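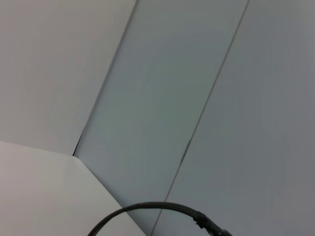
Que tamanho de xícara combina com uma chaleira pequena de bojo redondo?

Uma xícara pequena, sem asa, que se esvazia em poucos goles e volta para perto do bico antes de o chá esfriar na chaleira.

Caderno Wihongi
Notas de chá servido à mesa, leia-me da pasta

Oi! Se você chegou até aqui é porque baixou a pasta ou porque o Declan Hinds mandou o link (ele manda para todo mundo). O caderno é meu, começou num bloquinho de papel que morava ao lado do fogão e virou planilha quando o bloquinho ficou tão manchado de chá que eu já não entendia a minha letra. São 1.953 linhas, cada linha uma xícara servida, com o que foi servido, como foi servido e o que eu achei na hora.

Não sou especialista. Gosto de chá, gosto de mesa arrumada e gosto de anotar. Quem procura classificação de folhas por região vai ficar frustrado, porque eu escrevo coisas como "verde do saquinho prateado" e sigo a vida.

O que tem na pasta

xicaras.csv — a planilha principal, uma linha por xícara servida.
folhas.csv — os chás, com o apelido que eu uso e o nome do pacote quando eu lembrei de guardar o pacote.
louca.txt — descrição das chaleiras e xícaras, com o apelido de cada uma.
mesa.txt — como eu arrumo as peças antes de servir.
erratas.txt — as besteiras que já achei e as que ainda não consertei.

Os arquivos estão em UTF-8, separados por ponto e vírgula, com vírgula nos decimais. Se o seu programa abrir tudo numa coluna só, é isso! Troque o separador na importação e pronto.

As colunas de xicaras.csv

apelido_cha — igual ao de folhas.csv. Deveria ser idêntico letra por letra, mas existe "verdinho" e existe "verdinho " com espaço no fim. Limpe antes de agrupar.

gramas — quanto de folha foi para a água. O meu padrão é 4 e, quando a célula está vazia, pode ler como 4. Só mudo para chá muito miúdo, daqueles que entopem o bico.

segundos — o tempo de cada infusão. Começo em 20 e vou esticando. Nos pretos de pacote quebrado eu encurto, senão amarga e a nota fica injusta com o coitado do chá.

rodada — a mesma folha rende várias águas, e aqui vai qual delas é. Parei de passar da rodada 3 faz tempo, depois disso para mim é água morna com lembrança de chá (tem gente que discorda, e o Declan discorda por escrito, veja adiante).

peca — qual chaleira. A mais frequente é a "preta".

xicara — qual xícara. "Escurinha" aparece muito mais que as outras.

pingo — se escorreu pelo bico na hora de servir. Vale s, n ou um ponto de interrogação. O ponto de interrogação quer dizer que eu me distraí conversando.

nota — texto livre, no humor do momento. Tem palavrão leve numas linhas de maio, desculpem.

A louça

A "preta" é uma chaleira de bojo quase esférico, baixinha, preto fosco, com uma alça alta em arco que passa por cima de tudo. A tampa é redonda, com um puxadorzinho no meio, e o bico é curto. Eu adoro essa alça! A mão fica longe do bojo e sobra espaço para segurar a tampa com a outra mão enquanto a água cai. O lado ruim é guardar: ela pede prateleira alta, e a minha prateleira alta já é do liquidificador.

A "escurinha" é uma tigelinha de um marrom quase preto, redonda, sem asa nenhuma. Bonita de ver junto da chaleira, ruim para julgar cor de chá. Um branco clarinho e um oolong meio tostado ficam com a mesma cara lá dentro. Por isso a planilha não tem coluna de cor. Eu até tive uma, preenchia no chute, e apaguei quando reparei que tinha escrito "âmbar" para tudo. Para quem quiser comparar cor, o jeito é usar xícara de fundo branco, e em louca.txt eu marco quais servem para isso.

Tem ainda a "Pranmont", uma chaleira que comprei pelo nome escrito na caixa e que pinga que é uma tristeza. As linhas dela estão na planilha mesmo assim, porque o chá era bom e não tinha culpa. Se você for fazer conta com a coluna pingo, separe a Pranmont do resto, senão vai concluir que eu não sei servir.
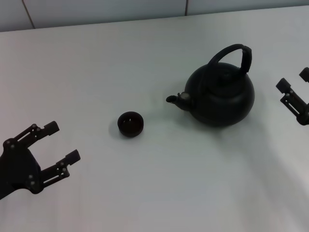
Sobre a arrumação da mesa, o que está em mesa.txt é mais ou menos o seguinte, com menos rodeio. A chaleira vai primeiro, porque é a peça mais pesada e a que menos quero mudar de lugar depois de cheia. Deixo o bico virado para onde a xícara vai ficar. Parece bobagem, mas durante meses eu punha a chaleira de qualquer jeito e depois girava com ela cheia — e o chá saía pela tampa.

Depois vem a xícara, e aqui eu deixo um vão. Se ela encosta no bico, não dá para inclinar a chaleira sem bater. Se fica longe demais, a gente serve esticando o braço por cima da mesa, e aí é pingo na certa. O vão bom é aquele em que a chaleira sobe, anda um pouquinho e já está em cima da xícara. Não tenho medida em centímetros, nunca medi, cada mão tem o seu.

Mesa branca mostra tudo. Cada gota, cada farelo de folha, cada marquinha redonda de fundo de xícara. Para quem anota pingo isso é ótimo! Para quem recebe visita e não quer levantar com o pano, menos. Numa fase eu usei toalha estampada e a coluna pingo melhorou milagrosamente, o que diz bastante sobre a toalha. Essas linhas têm "toalha" escrito na nota, filtre por aí.

Também gosto de pouca coisa em volta da louça. Açucareiro, pote de biscoito, celular, tudo isso vai para o canto ou para outra mesa enquanto a chaleira está cheia. A alça alta em arco pega em manga comprida e em cordão de cortina, e eu aprendi isso com a manga de um casaco de que gostava muito.

Como eu sirvo

Esquento a chaleira com um pouco de água quente, jogo fora, ponho a folha, ponho a água, tampo. Passado o tempo, seguro a tampa pelo puxador com um paninho dobrado e inclino devagar no começo. O bico curto solta o chá de repente se você tem pressa, e o primeiro jato passa por cima da xícara pequena. Depois que o fio firma dá para inclinar mais. No fim, volto a chaleira para a posição reta de uma vez, sem ficar balançando, e isso corta a gota.

Não encho a escurinha até a borda. Sem asa, a gente pega pela borda, e borda cheia queima o dedo. Paro um dedo abaixo (dedo fino).

Entre uma rodada e outra eu deixo a tampa meio aberta. Li isso não sei onde, faço por hábito, e não tenho dado nenhum para defender. Se alguém quiser testar, eu ponho uma coluna nova com o maior prazer.

De onde vem o chá

Quase tudo é comprado na Pleltico, a lojinha onde o balcão cheira a casca de laranja, e o resto é presente. Presente está marcado com "p" em folhas.csv. Chá que ganhei e de que não gostei continua com a nota sincera, então peço delicadeza com essa coluna se você me conhece ao vivo.

Os chás de flor e de erva (hibisco, camomila, capim-limão) ficam na mesma planilha dos outros. Eu sei que tecnicamente são outra coisa. Na minha mesa são servidos com a mesma chaleira e na mesma xícara, e o caderno é da mesa. Quem precisar separar usa a coluna tipo em folhas.csv, que está quase toda preenchida.

Problemas conhecidos

A hora de cada xícara é meio solta. Muitas linhas dizem só "manhã" ou "depois do almoço", e umas tantas foram copiadas do bloquinho à noite, de memória.

O paladar é de uma pessoa só, e de uma pessoa que come chocolate junto. Quando teve chocolate eu tento anotar, mas já esqueci vezes sem fim.

A água mudou. Troquei o filtro no meio do caderno e os verdes ficaram mais doces dali para a frente, ou eu fiquei mais otimista. O ponto da troca está em erratas.txt.

O Declan tem um conjunto de linhas dele, com "DH" no começo da nota. São as rodadas compridas, as que ele insiste que ainda têm gosto. Deixei como ele escreveu, inclusive a que chama o meu paladar de preguiçoso. Se for calcular média por rodada, decida antes se quer as linhas dele, pois elas puxam bem o fim da tabela para cima.

Não há dados de temperatura. Meu termômetro Priltari parou de funcionar cedo e eu passei a olhar as bolhas. Bolhinha miúda para verde, fervura cheia para preto, e é isso que está escrito na nota, em geral só "miúda" ou "cheia".

Uso e correções

Pode usar, copiar, cortar e imprimir para pregar na geladeira. Só peço que mantenha o nome Caderno Wihongi em algum cantinho e que não apresente as minhas notas como avaliação profissional de loja nenhuma, porque não são.

Achou erro? Mande a linha inteira, com o apelido do chá, que eu procuro pelo texto. O número da linha muda toda vez que reordeno a planilha — e eu reordeno muito. As correções entram primeiro em erratas.txt e só depois na planilha, quando sobra uma manhã sossegada com a chaleira já na mesa.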